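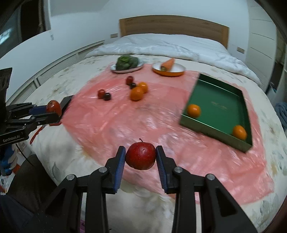 Tuvano Backup Drive, 2 TB
Encrypted portable drive with keypad
Made by Buschmann

In stock
Comes with: drive, USB-C cable, USB-A adapter, felt sleeve, printed quick start card

We've had a lot of backup drives through the shop over the years and I can't remember one that got passed around the workbench as much as this one. The Tuvano is a small, solid drive with its own number keys on the front. You plug it in, type your PIN on the drive itself, and it opens up like any other disk. Pull the cable and it locks again. There's no program to install before you can get at your files, which means it behaves the same on the family laptop, the old desktop in the den and the computer at your sister's house.

What we really love, though, is the backup side. Plenty of locked drives are just that, a locked box you have to remember to put things into. The Tuvano comes with a little backup program (you don't have to use it, but do!) that copies your chosen folders every time you plug in and unlock, and it keeps older versions of your files as well. If you overwrite the good copy of a letter or somebody tidies up the wrong photo folder, you can go back up to 70 days and fetch it.

Who it suits

Anyone with one or two computers and things on them they'd be sorry to lose. Photos, tax papers, scanned birth certificates, the novel. It's also a very good fit for people who work from home and carry client files, and for club secretaries who have a membership list to look after and want it on something that locks.

If you have a house full of computers that all need backing up overnight without anyone touching a cable, have a look at our Wiston network boxes instead. They cost more and take an evening to set up, but they'll do that job better.

Setting it up

Plug the drive in with the cable from the box. The light above the keys goes red. Hold the key button until it blinks, type a PIN of at least eight digits, press the key button again and type the same PIN a second time. Green light means you're done. The drive shows up on your computer with two folders on it, one for Windows and one for Mac, and the backup program is inside.

Open the program, tick the folders you want and press Start. The first backup is the slow one. Timo Kasten, who looks after our repair bench, did his with a full photo library on an older laptop and let it run through dinner and most of a movie. After that it only copies what has changed, and on his machine that's over before the coffee is poured.

Please write your PIN down and keep it somewhere away from the drive! I know this goes against what you've been told about passwords, but a slip of paper in a locked drawer at home is fine. There is no back door. If the PIN is gone, so are the files, and neither we nor Buschmann can get them out for you.

Wrong PINs and wiping

After ten wrong tries the drive erases its own key and everything on it becomes unreadable. You can set it up fresh and use it again, but the old contents won't come back. The counter goes back to zero as soon as you type the right PIN, so a clumsy morning now and then does no harm. Parents of toddlers ask us about this a lot - the keys need a firm press, and nothing counts as a try until the key button is pushed at the end. Still, put it on a high shelf.

You can also set a second PIN that opens the drive for reading only. I use this one all the time. It's great for plugging into a computer you don't quite trust, as nothing on that computer can change or scramble your backup while you're looking for a file.

About ransomware

A drive that sits plugged in all day can be hit along with everything else on the computer. So unplug it when the backup finishes. The program plays a short chime when it's done and ejects the drive for you, and all that's left is to pull the cable and put it away. The auto-eject is on from the start and I'd leave it that way. 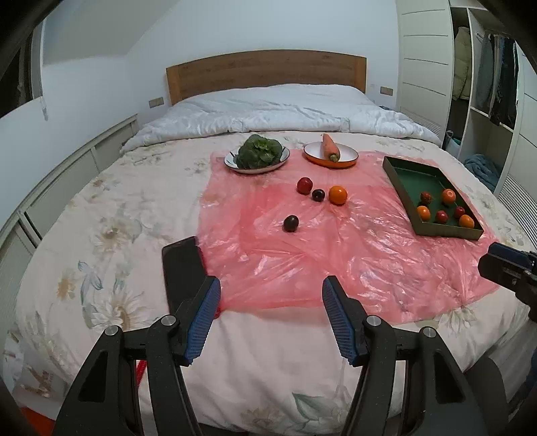
Size, weight and the dull but useful numbers

Storage: 2 TB
Weight: 192 grams without the sleeve
Width: 81 mm
Connection: USB-C on the drive, USB-A adapter included
Type: solid state, no moving parts
Encryption: AES, done inside the drive
Power: from the computer, no separate plug
Works with: Windows, Mac and most kinds of Linux (backup program on Windows and Mac only)
Color: dark gray

The drive gets warm on a long first backup. Take it out of the felt sleeve while it's working and give it a bit of air. The keys don't light up, so in a dark room you'll be going by feel. There's a small bump on the 5 to help you find your place, just as on a phone.

What customers have told us

"I moved everything over from three old USB sticks in one afternoon and then threw a little party for myself. The chime is very cheerful." - Trinity Ostrowski

"Good drive. I would have liked a longer cable, my computer is under the desk. Bought one from you the next day and all is well." - Ankit Gautam

"My husband deleted the whole folder of recipes in July and I had it back the same evening. The list of old versions is easy to read, it shows the date and time next to each one." - Hannelore Lammers

Good things to go with it

Kastow hard case: a zip-up case with room for the drive, the cable and the adapter. Nicer than the felt sleeve if the drive travels in a backpack.

Long USB-C cable: see Ankit's note above. Please pick one marked for data, as the thin charging kind won't do.

A second Tuvano: I do mean it. Keep one at home and one with a friend or at work, and swap them every month or so. Each drive keeps its own history, and the program can tell them apart by the names you give them.

Returns and help

If the drive isn't for you, bring or send it back within a month. Reset it first by holding the key button and the zero together until the light turns red, and that clears everything on it. Buschmann covers faults for three years and we handle the paperwork here.

Stuck during setup? Call the shop and ask for Kerstin Wegener. She has set up more of these than the rest of us put together and will happily stay on the line until the light is green. Mornings before 11 are the quietest.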